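Flattening and storing a folded map – quick version

Written up for the Minami shop listings page, because I keep typing the same email to buyers. Covers 19th century pocket maps and atlas sheets that come to you folded. NOT wall maps on rollers, those are a different job and I don't do them.

## Before you start

You need:

- clean blotting paper, bigger than the map
- polyester web or plain silicone release paper
- a sheet of glass or a flat board
- weights (books are fine, wrap them)
- a soft brush
- a plastic tray with a lid, plus a smaller rack that fits inside
- somewhere flat that no one needs for 24 hours

Skip the cotton gloves. Clean dry hands. Gloves snag on torn folds and you can't feel the paper.

## Check the color first

Most of these have hand color along the borders, outline color mostly. Some of it moves when damp. Greens and pinks are the ones I've had trouble with.

Barely damp cotton swab, touch one tiny spot in a corner of the color, then look at the swab. Any color on it at all – stop. Press the map dry and skip the humidity step. It won't come out as flat. Fine.

Also check for:

- old cellophane tape (leave it alone, take it to a conservator)
- linen backing coming loose
- brittle folds that crack when you open them
- pencil notes from an old owner, don't brush those off, some buyers want them

If it's a map worth real money to you, say over 2,000 dollars, stop reading and pay someone. I mean that.

## Opening it up

Open along the folds in the order they want to go. Usually the long folds last. Support underneath with a board or stiff card the whole time. If a panel sticks, don't pull. Slide a thin piece of card in from the open side and work slow.

Brush off loose dirt from the middle outward. Light strokes. Keep away from the fold intersections, that's where the little holes are and the brush will catch them.
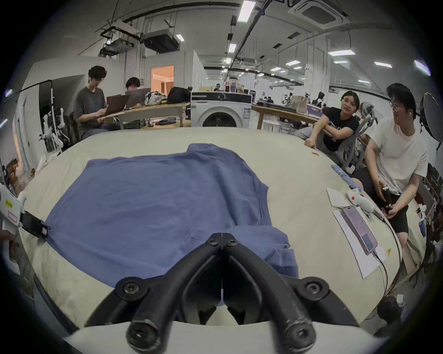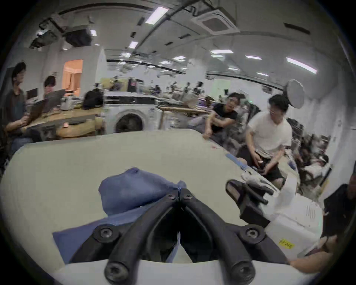

*Blue fabric on the table, both views.*

## Humidity tray

1. Put damp blotter in the bottom of the tray. Damp, no puddles.
2. Rack on top. The map must not touch the wet blotter, ever.
3. Lay the map on the rack, face up, loosely open. If it's too big you can roll it very loose.
4. Lid on.
5. Check after 5 minutes, then keep checking. Most sheets I've done relax in about 7. Heavy paper takes longer.

You want it limp and cool feeling. If you see any shine or droplets its too wet, take the map out and let it air.

Linen backed ones are trickier – the cloth and the paper move at different speeds and you can get bubbles. I go straight to pressing with those. Misaki Onishi does hers with short turns in the tray and gets better results than me, but she's done a lot more of them.

## Pressing

Have the stack ready BEFORE you take the map out. From the bottom:

- board
- blotter
- release paper
- map, face up
- release paper
- blotter
- glass or board
- weights

Smooth it through the top release paper with the flat of your hand, center out. Line up the fold edges while its still soft, you get one go at this. Then weights on, spread even.

Change the blotters after an hour or so. Again before bed. Leave the whole thing 24 hours minimum. I've pulled them early and they curl right back.

## Storing

Flat, in a polyester sleeve or an acid free folder, in a drawer. The Postport folders are what I ship in and they are ok for keeping too. No rubber bands, no paper clips, no cardboard from the recycling.

If it came with its original covers or slipcase, keep them together but don't put the map back in folded. Put the covers in their own envelope in the same folder and write the map title on the envelope in pencil. A map seperated from its covers is harder to sell later.

Framing – UV glass, a mat so the paper isn't touching the glass, and hinges only at the top. Tell the framer no dry mounting. Say it twice. Then keep it off the sunny wall.

## Small tears

Leave them unless they're growing. If you have to, Japanese tissue and wheat starch paste, from the back, feathered edge, then press as above. Never tape, including the "archival" kind from the craft store.

More on repairs when I get time to write it.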